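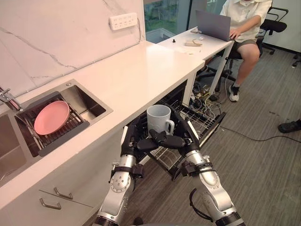

The First Mug In

There's a small thrill in an empty dishwasher rack, and a surprising amount to decide once you pull it out. A love letter to the chore at the end of the counter.

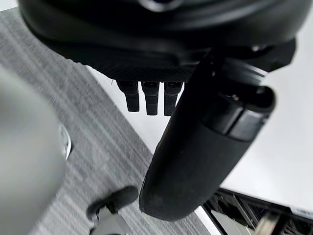

Words by Maren Oduya

I have loaded dishwashers in rented apartments, in my aunt's cabin and, for one very long summer, in the back of a cafe in Flornberg where the machine ran every 15 minutes from breakfast on. I still love it. Give me a rack with nothing in it and a white mug to start with, and I'm happy!

The mug is a good opener. It's forgiving – it has one job, which is to go in with its mouth down and a bit of a tilt, so the water doesn't pool in the hollow of the base. Handles are where people differ. I like them all pointing the same way, to the right if I'm being fussy, and you can fit in one more cup if you do it from the start. My sister puts hers wherever they land and her coffee tastes the same as mine.

Plates are another matter. Those rows of wire tines look as if they'll take anything, but a deep-rimmed dinner plate wants a gap on either side, and a bowl wants more than that. I spent 2 years with a set of Fikance bowls, gorgeous things with wide feet, that would not stand up in any rack I owned. They leaned on each other like tired kids on a bus. In the end I washed them by hand and found I didn't mind a bit.

The Rack in the Sink

Some of my favorite kitchens do both, machine and sink, and keep a dish rack right inside the basin. What a clever use of space! The drips go down the drain, the counter stays clear, and a single pink plate leaning on dark gray slats looks so cheerful against the steel that you might leave it there on purpose. I have. For 3 days, once.

A double sink makes it even easier, with one side for the rack and the other free for filling a pot. If you're shopping for a rack, measure the floor of the basin and forget the rim, where the sides have already flared out. Mine came from a hardware store in Restrepo and has closely set slats, good for plates and saucers, less good for anything with a stem.

White on White

White kitchens get called cold. Stand in one while the dishes are being done and see if you still think so. A white counter with a rounded edge, gray veins wandering across the backsplash, a white mug on its way to the rack – I could look at that for an hour. The colored pieces do so much work in a room like that. One pink plate is plenty.

The only thing I'd plan harder is the space in front. A door folded down with the rack rolled out takes up a lot of floor, and I have the shin to prove it. When we redid the kitchen on Clillano Street I marked out the open door in masking tape and walked around it all through May, carrying pans.

My own machine has a quick wash that takes 55 minutes, long enough to wipe the counters, make tea and get one of the mugs from the high shelf dirty again. It goes in the sink, on its side, until the next load.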